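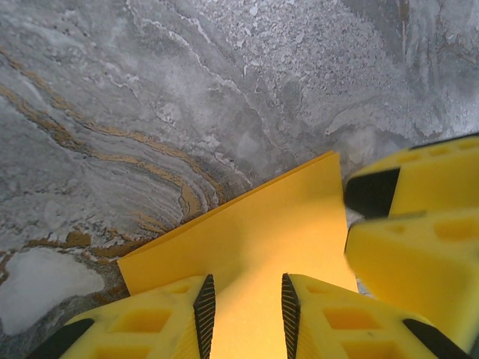 I cleared out the craft drawer in the kitchen last month and ended up with a stack of foam board and heavy card in every color except the one I needed. I had promised Nkechi a set of signs for the plant swap, and she wanted yellow.

So I bought more. Yellow shows up well from across a room and black marker reads fine on it. It also shows every fingerprint, so wash your hands first.

I do all my cutting in the kitchen now. The desk is too small and the light is bad. The counter is the right height for me – I'm tall, and an hour bent over a coffee table does my back in. I put the cutting mat down, tape the corners, and use a steel ruler. Two light passes with the knife work better than one hard one. If the blade drags, change it. I went through 2 blades on this job and should have used three.

The signs came out at 26 in the end, mostly plant names, plus a few arrows for the hallway. Fasil did the lettering. His handwriting is a lot better than mine, though he spelled "philodendron" wrong on the first one and we had to turn it over and use the back.

Storage is still a problem. Full sheets don't fit in the drawer, and if I lean them against the wall they bow by October. For now they lie flat on top of the fridge under a baking tray. Ximena says hers go under the bed, which I might try once I've moved the suitcases.

The offcuts are in a shoebox. They're good for bookmarks and seed labels, and Liis has asked for the narrow ones.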